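So I finally got the kids' fitness club at our rec center going again, and I have opinions about hula hoops now. I never expected to be a person with opinions about hula hoops!

We had 32 kids sign up for the August session, which is way more than last year, and the gear closet was a sad sight. Two flat playground balls, a parachute with a rip in it, and a bag of beanbags that had lost most of their beans. Nidia Ñahui (she teaches PE over at Vulercombe and has done this forever) came by and told me to toss nearly all of it and start over with hoops, cones and scooter boards.

I had $716 to spend. The scooter boards ate up $200 of that before I even looked at anything else, and I went back and forth on them for a week. Glad I got them. The kids lie on their bellies and race across the gym floor like little seals, and the ones who say they hate running will do it until you make them stop.

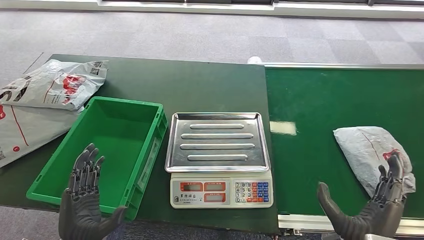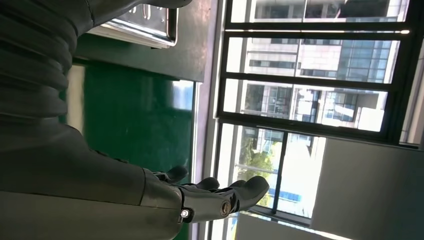
Green crate on the bench in the first one, hand and forearm up close in the second.

The hoops are from Urkano, the thicker kind with the ridges inside. They cost a bit more but the cheap ones kink the first time a kid steps on one, and then you have a hula taco. My favorite game so far is one Dimas Wuisan taught us -- you scatter hoops all over the gym, play music, and when it stops everybody has to get at least one foot in a hoop. Then you take hoops away. By the end there are nine kids hanging on to each other in one hoop and screaming. Nothing else we do gets that kind of noise.

We also started a jump count on the whiteboard. One of the fourth graders got to 158 without a miss and had to lie down on the mat after, very proud. Her brother has been practicing in the driveway ever since.

Still on my list: a new parachute, a better pump, and some foam dodgeballs that don't get chewed on (don't ask). If you've tried the Drakow ones, leave me a comment and tell me how they hold up.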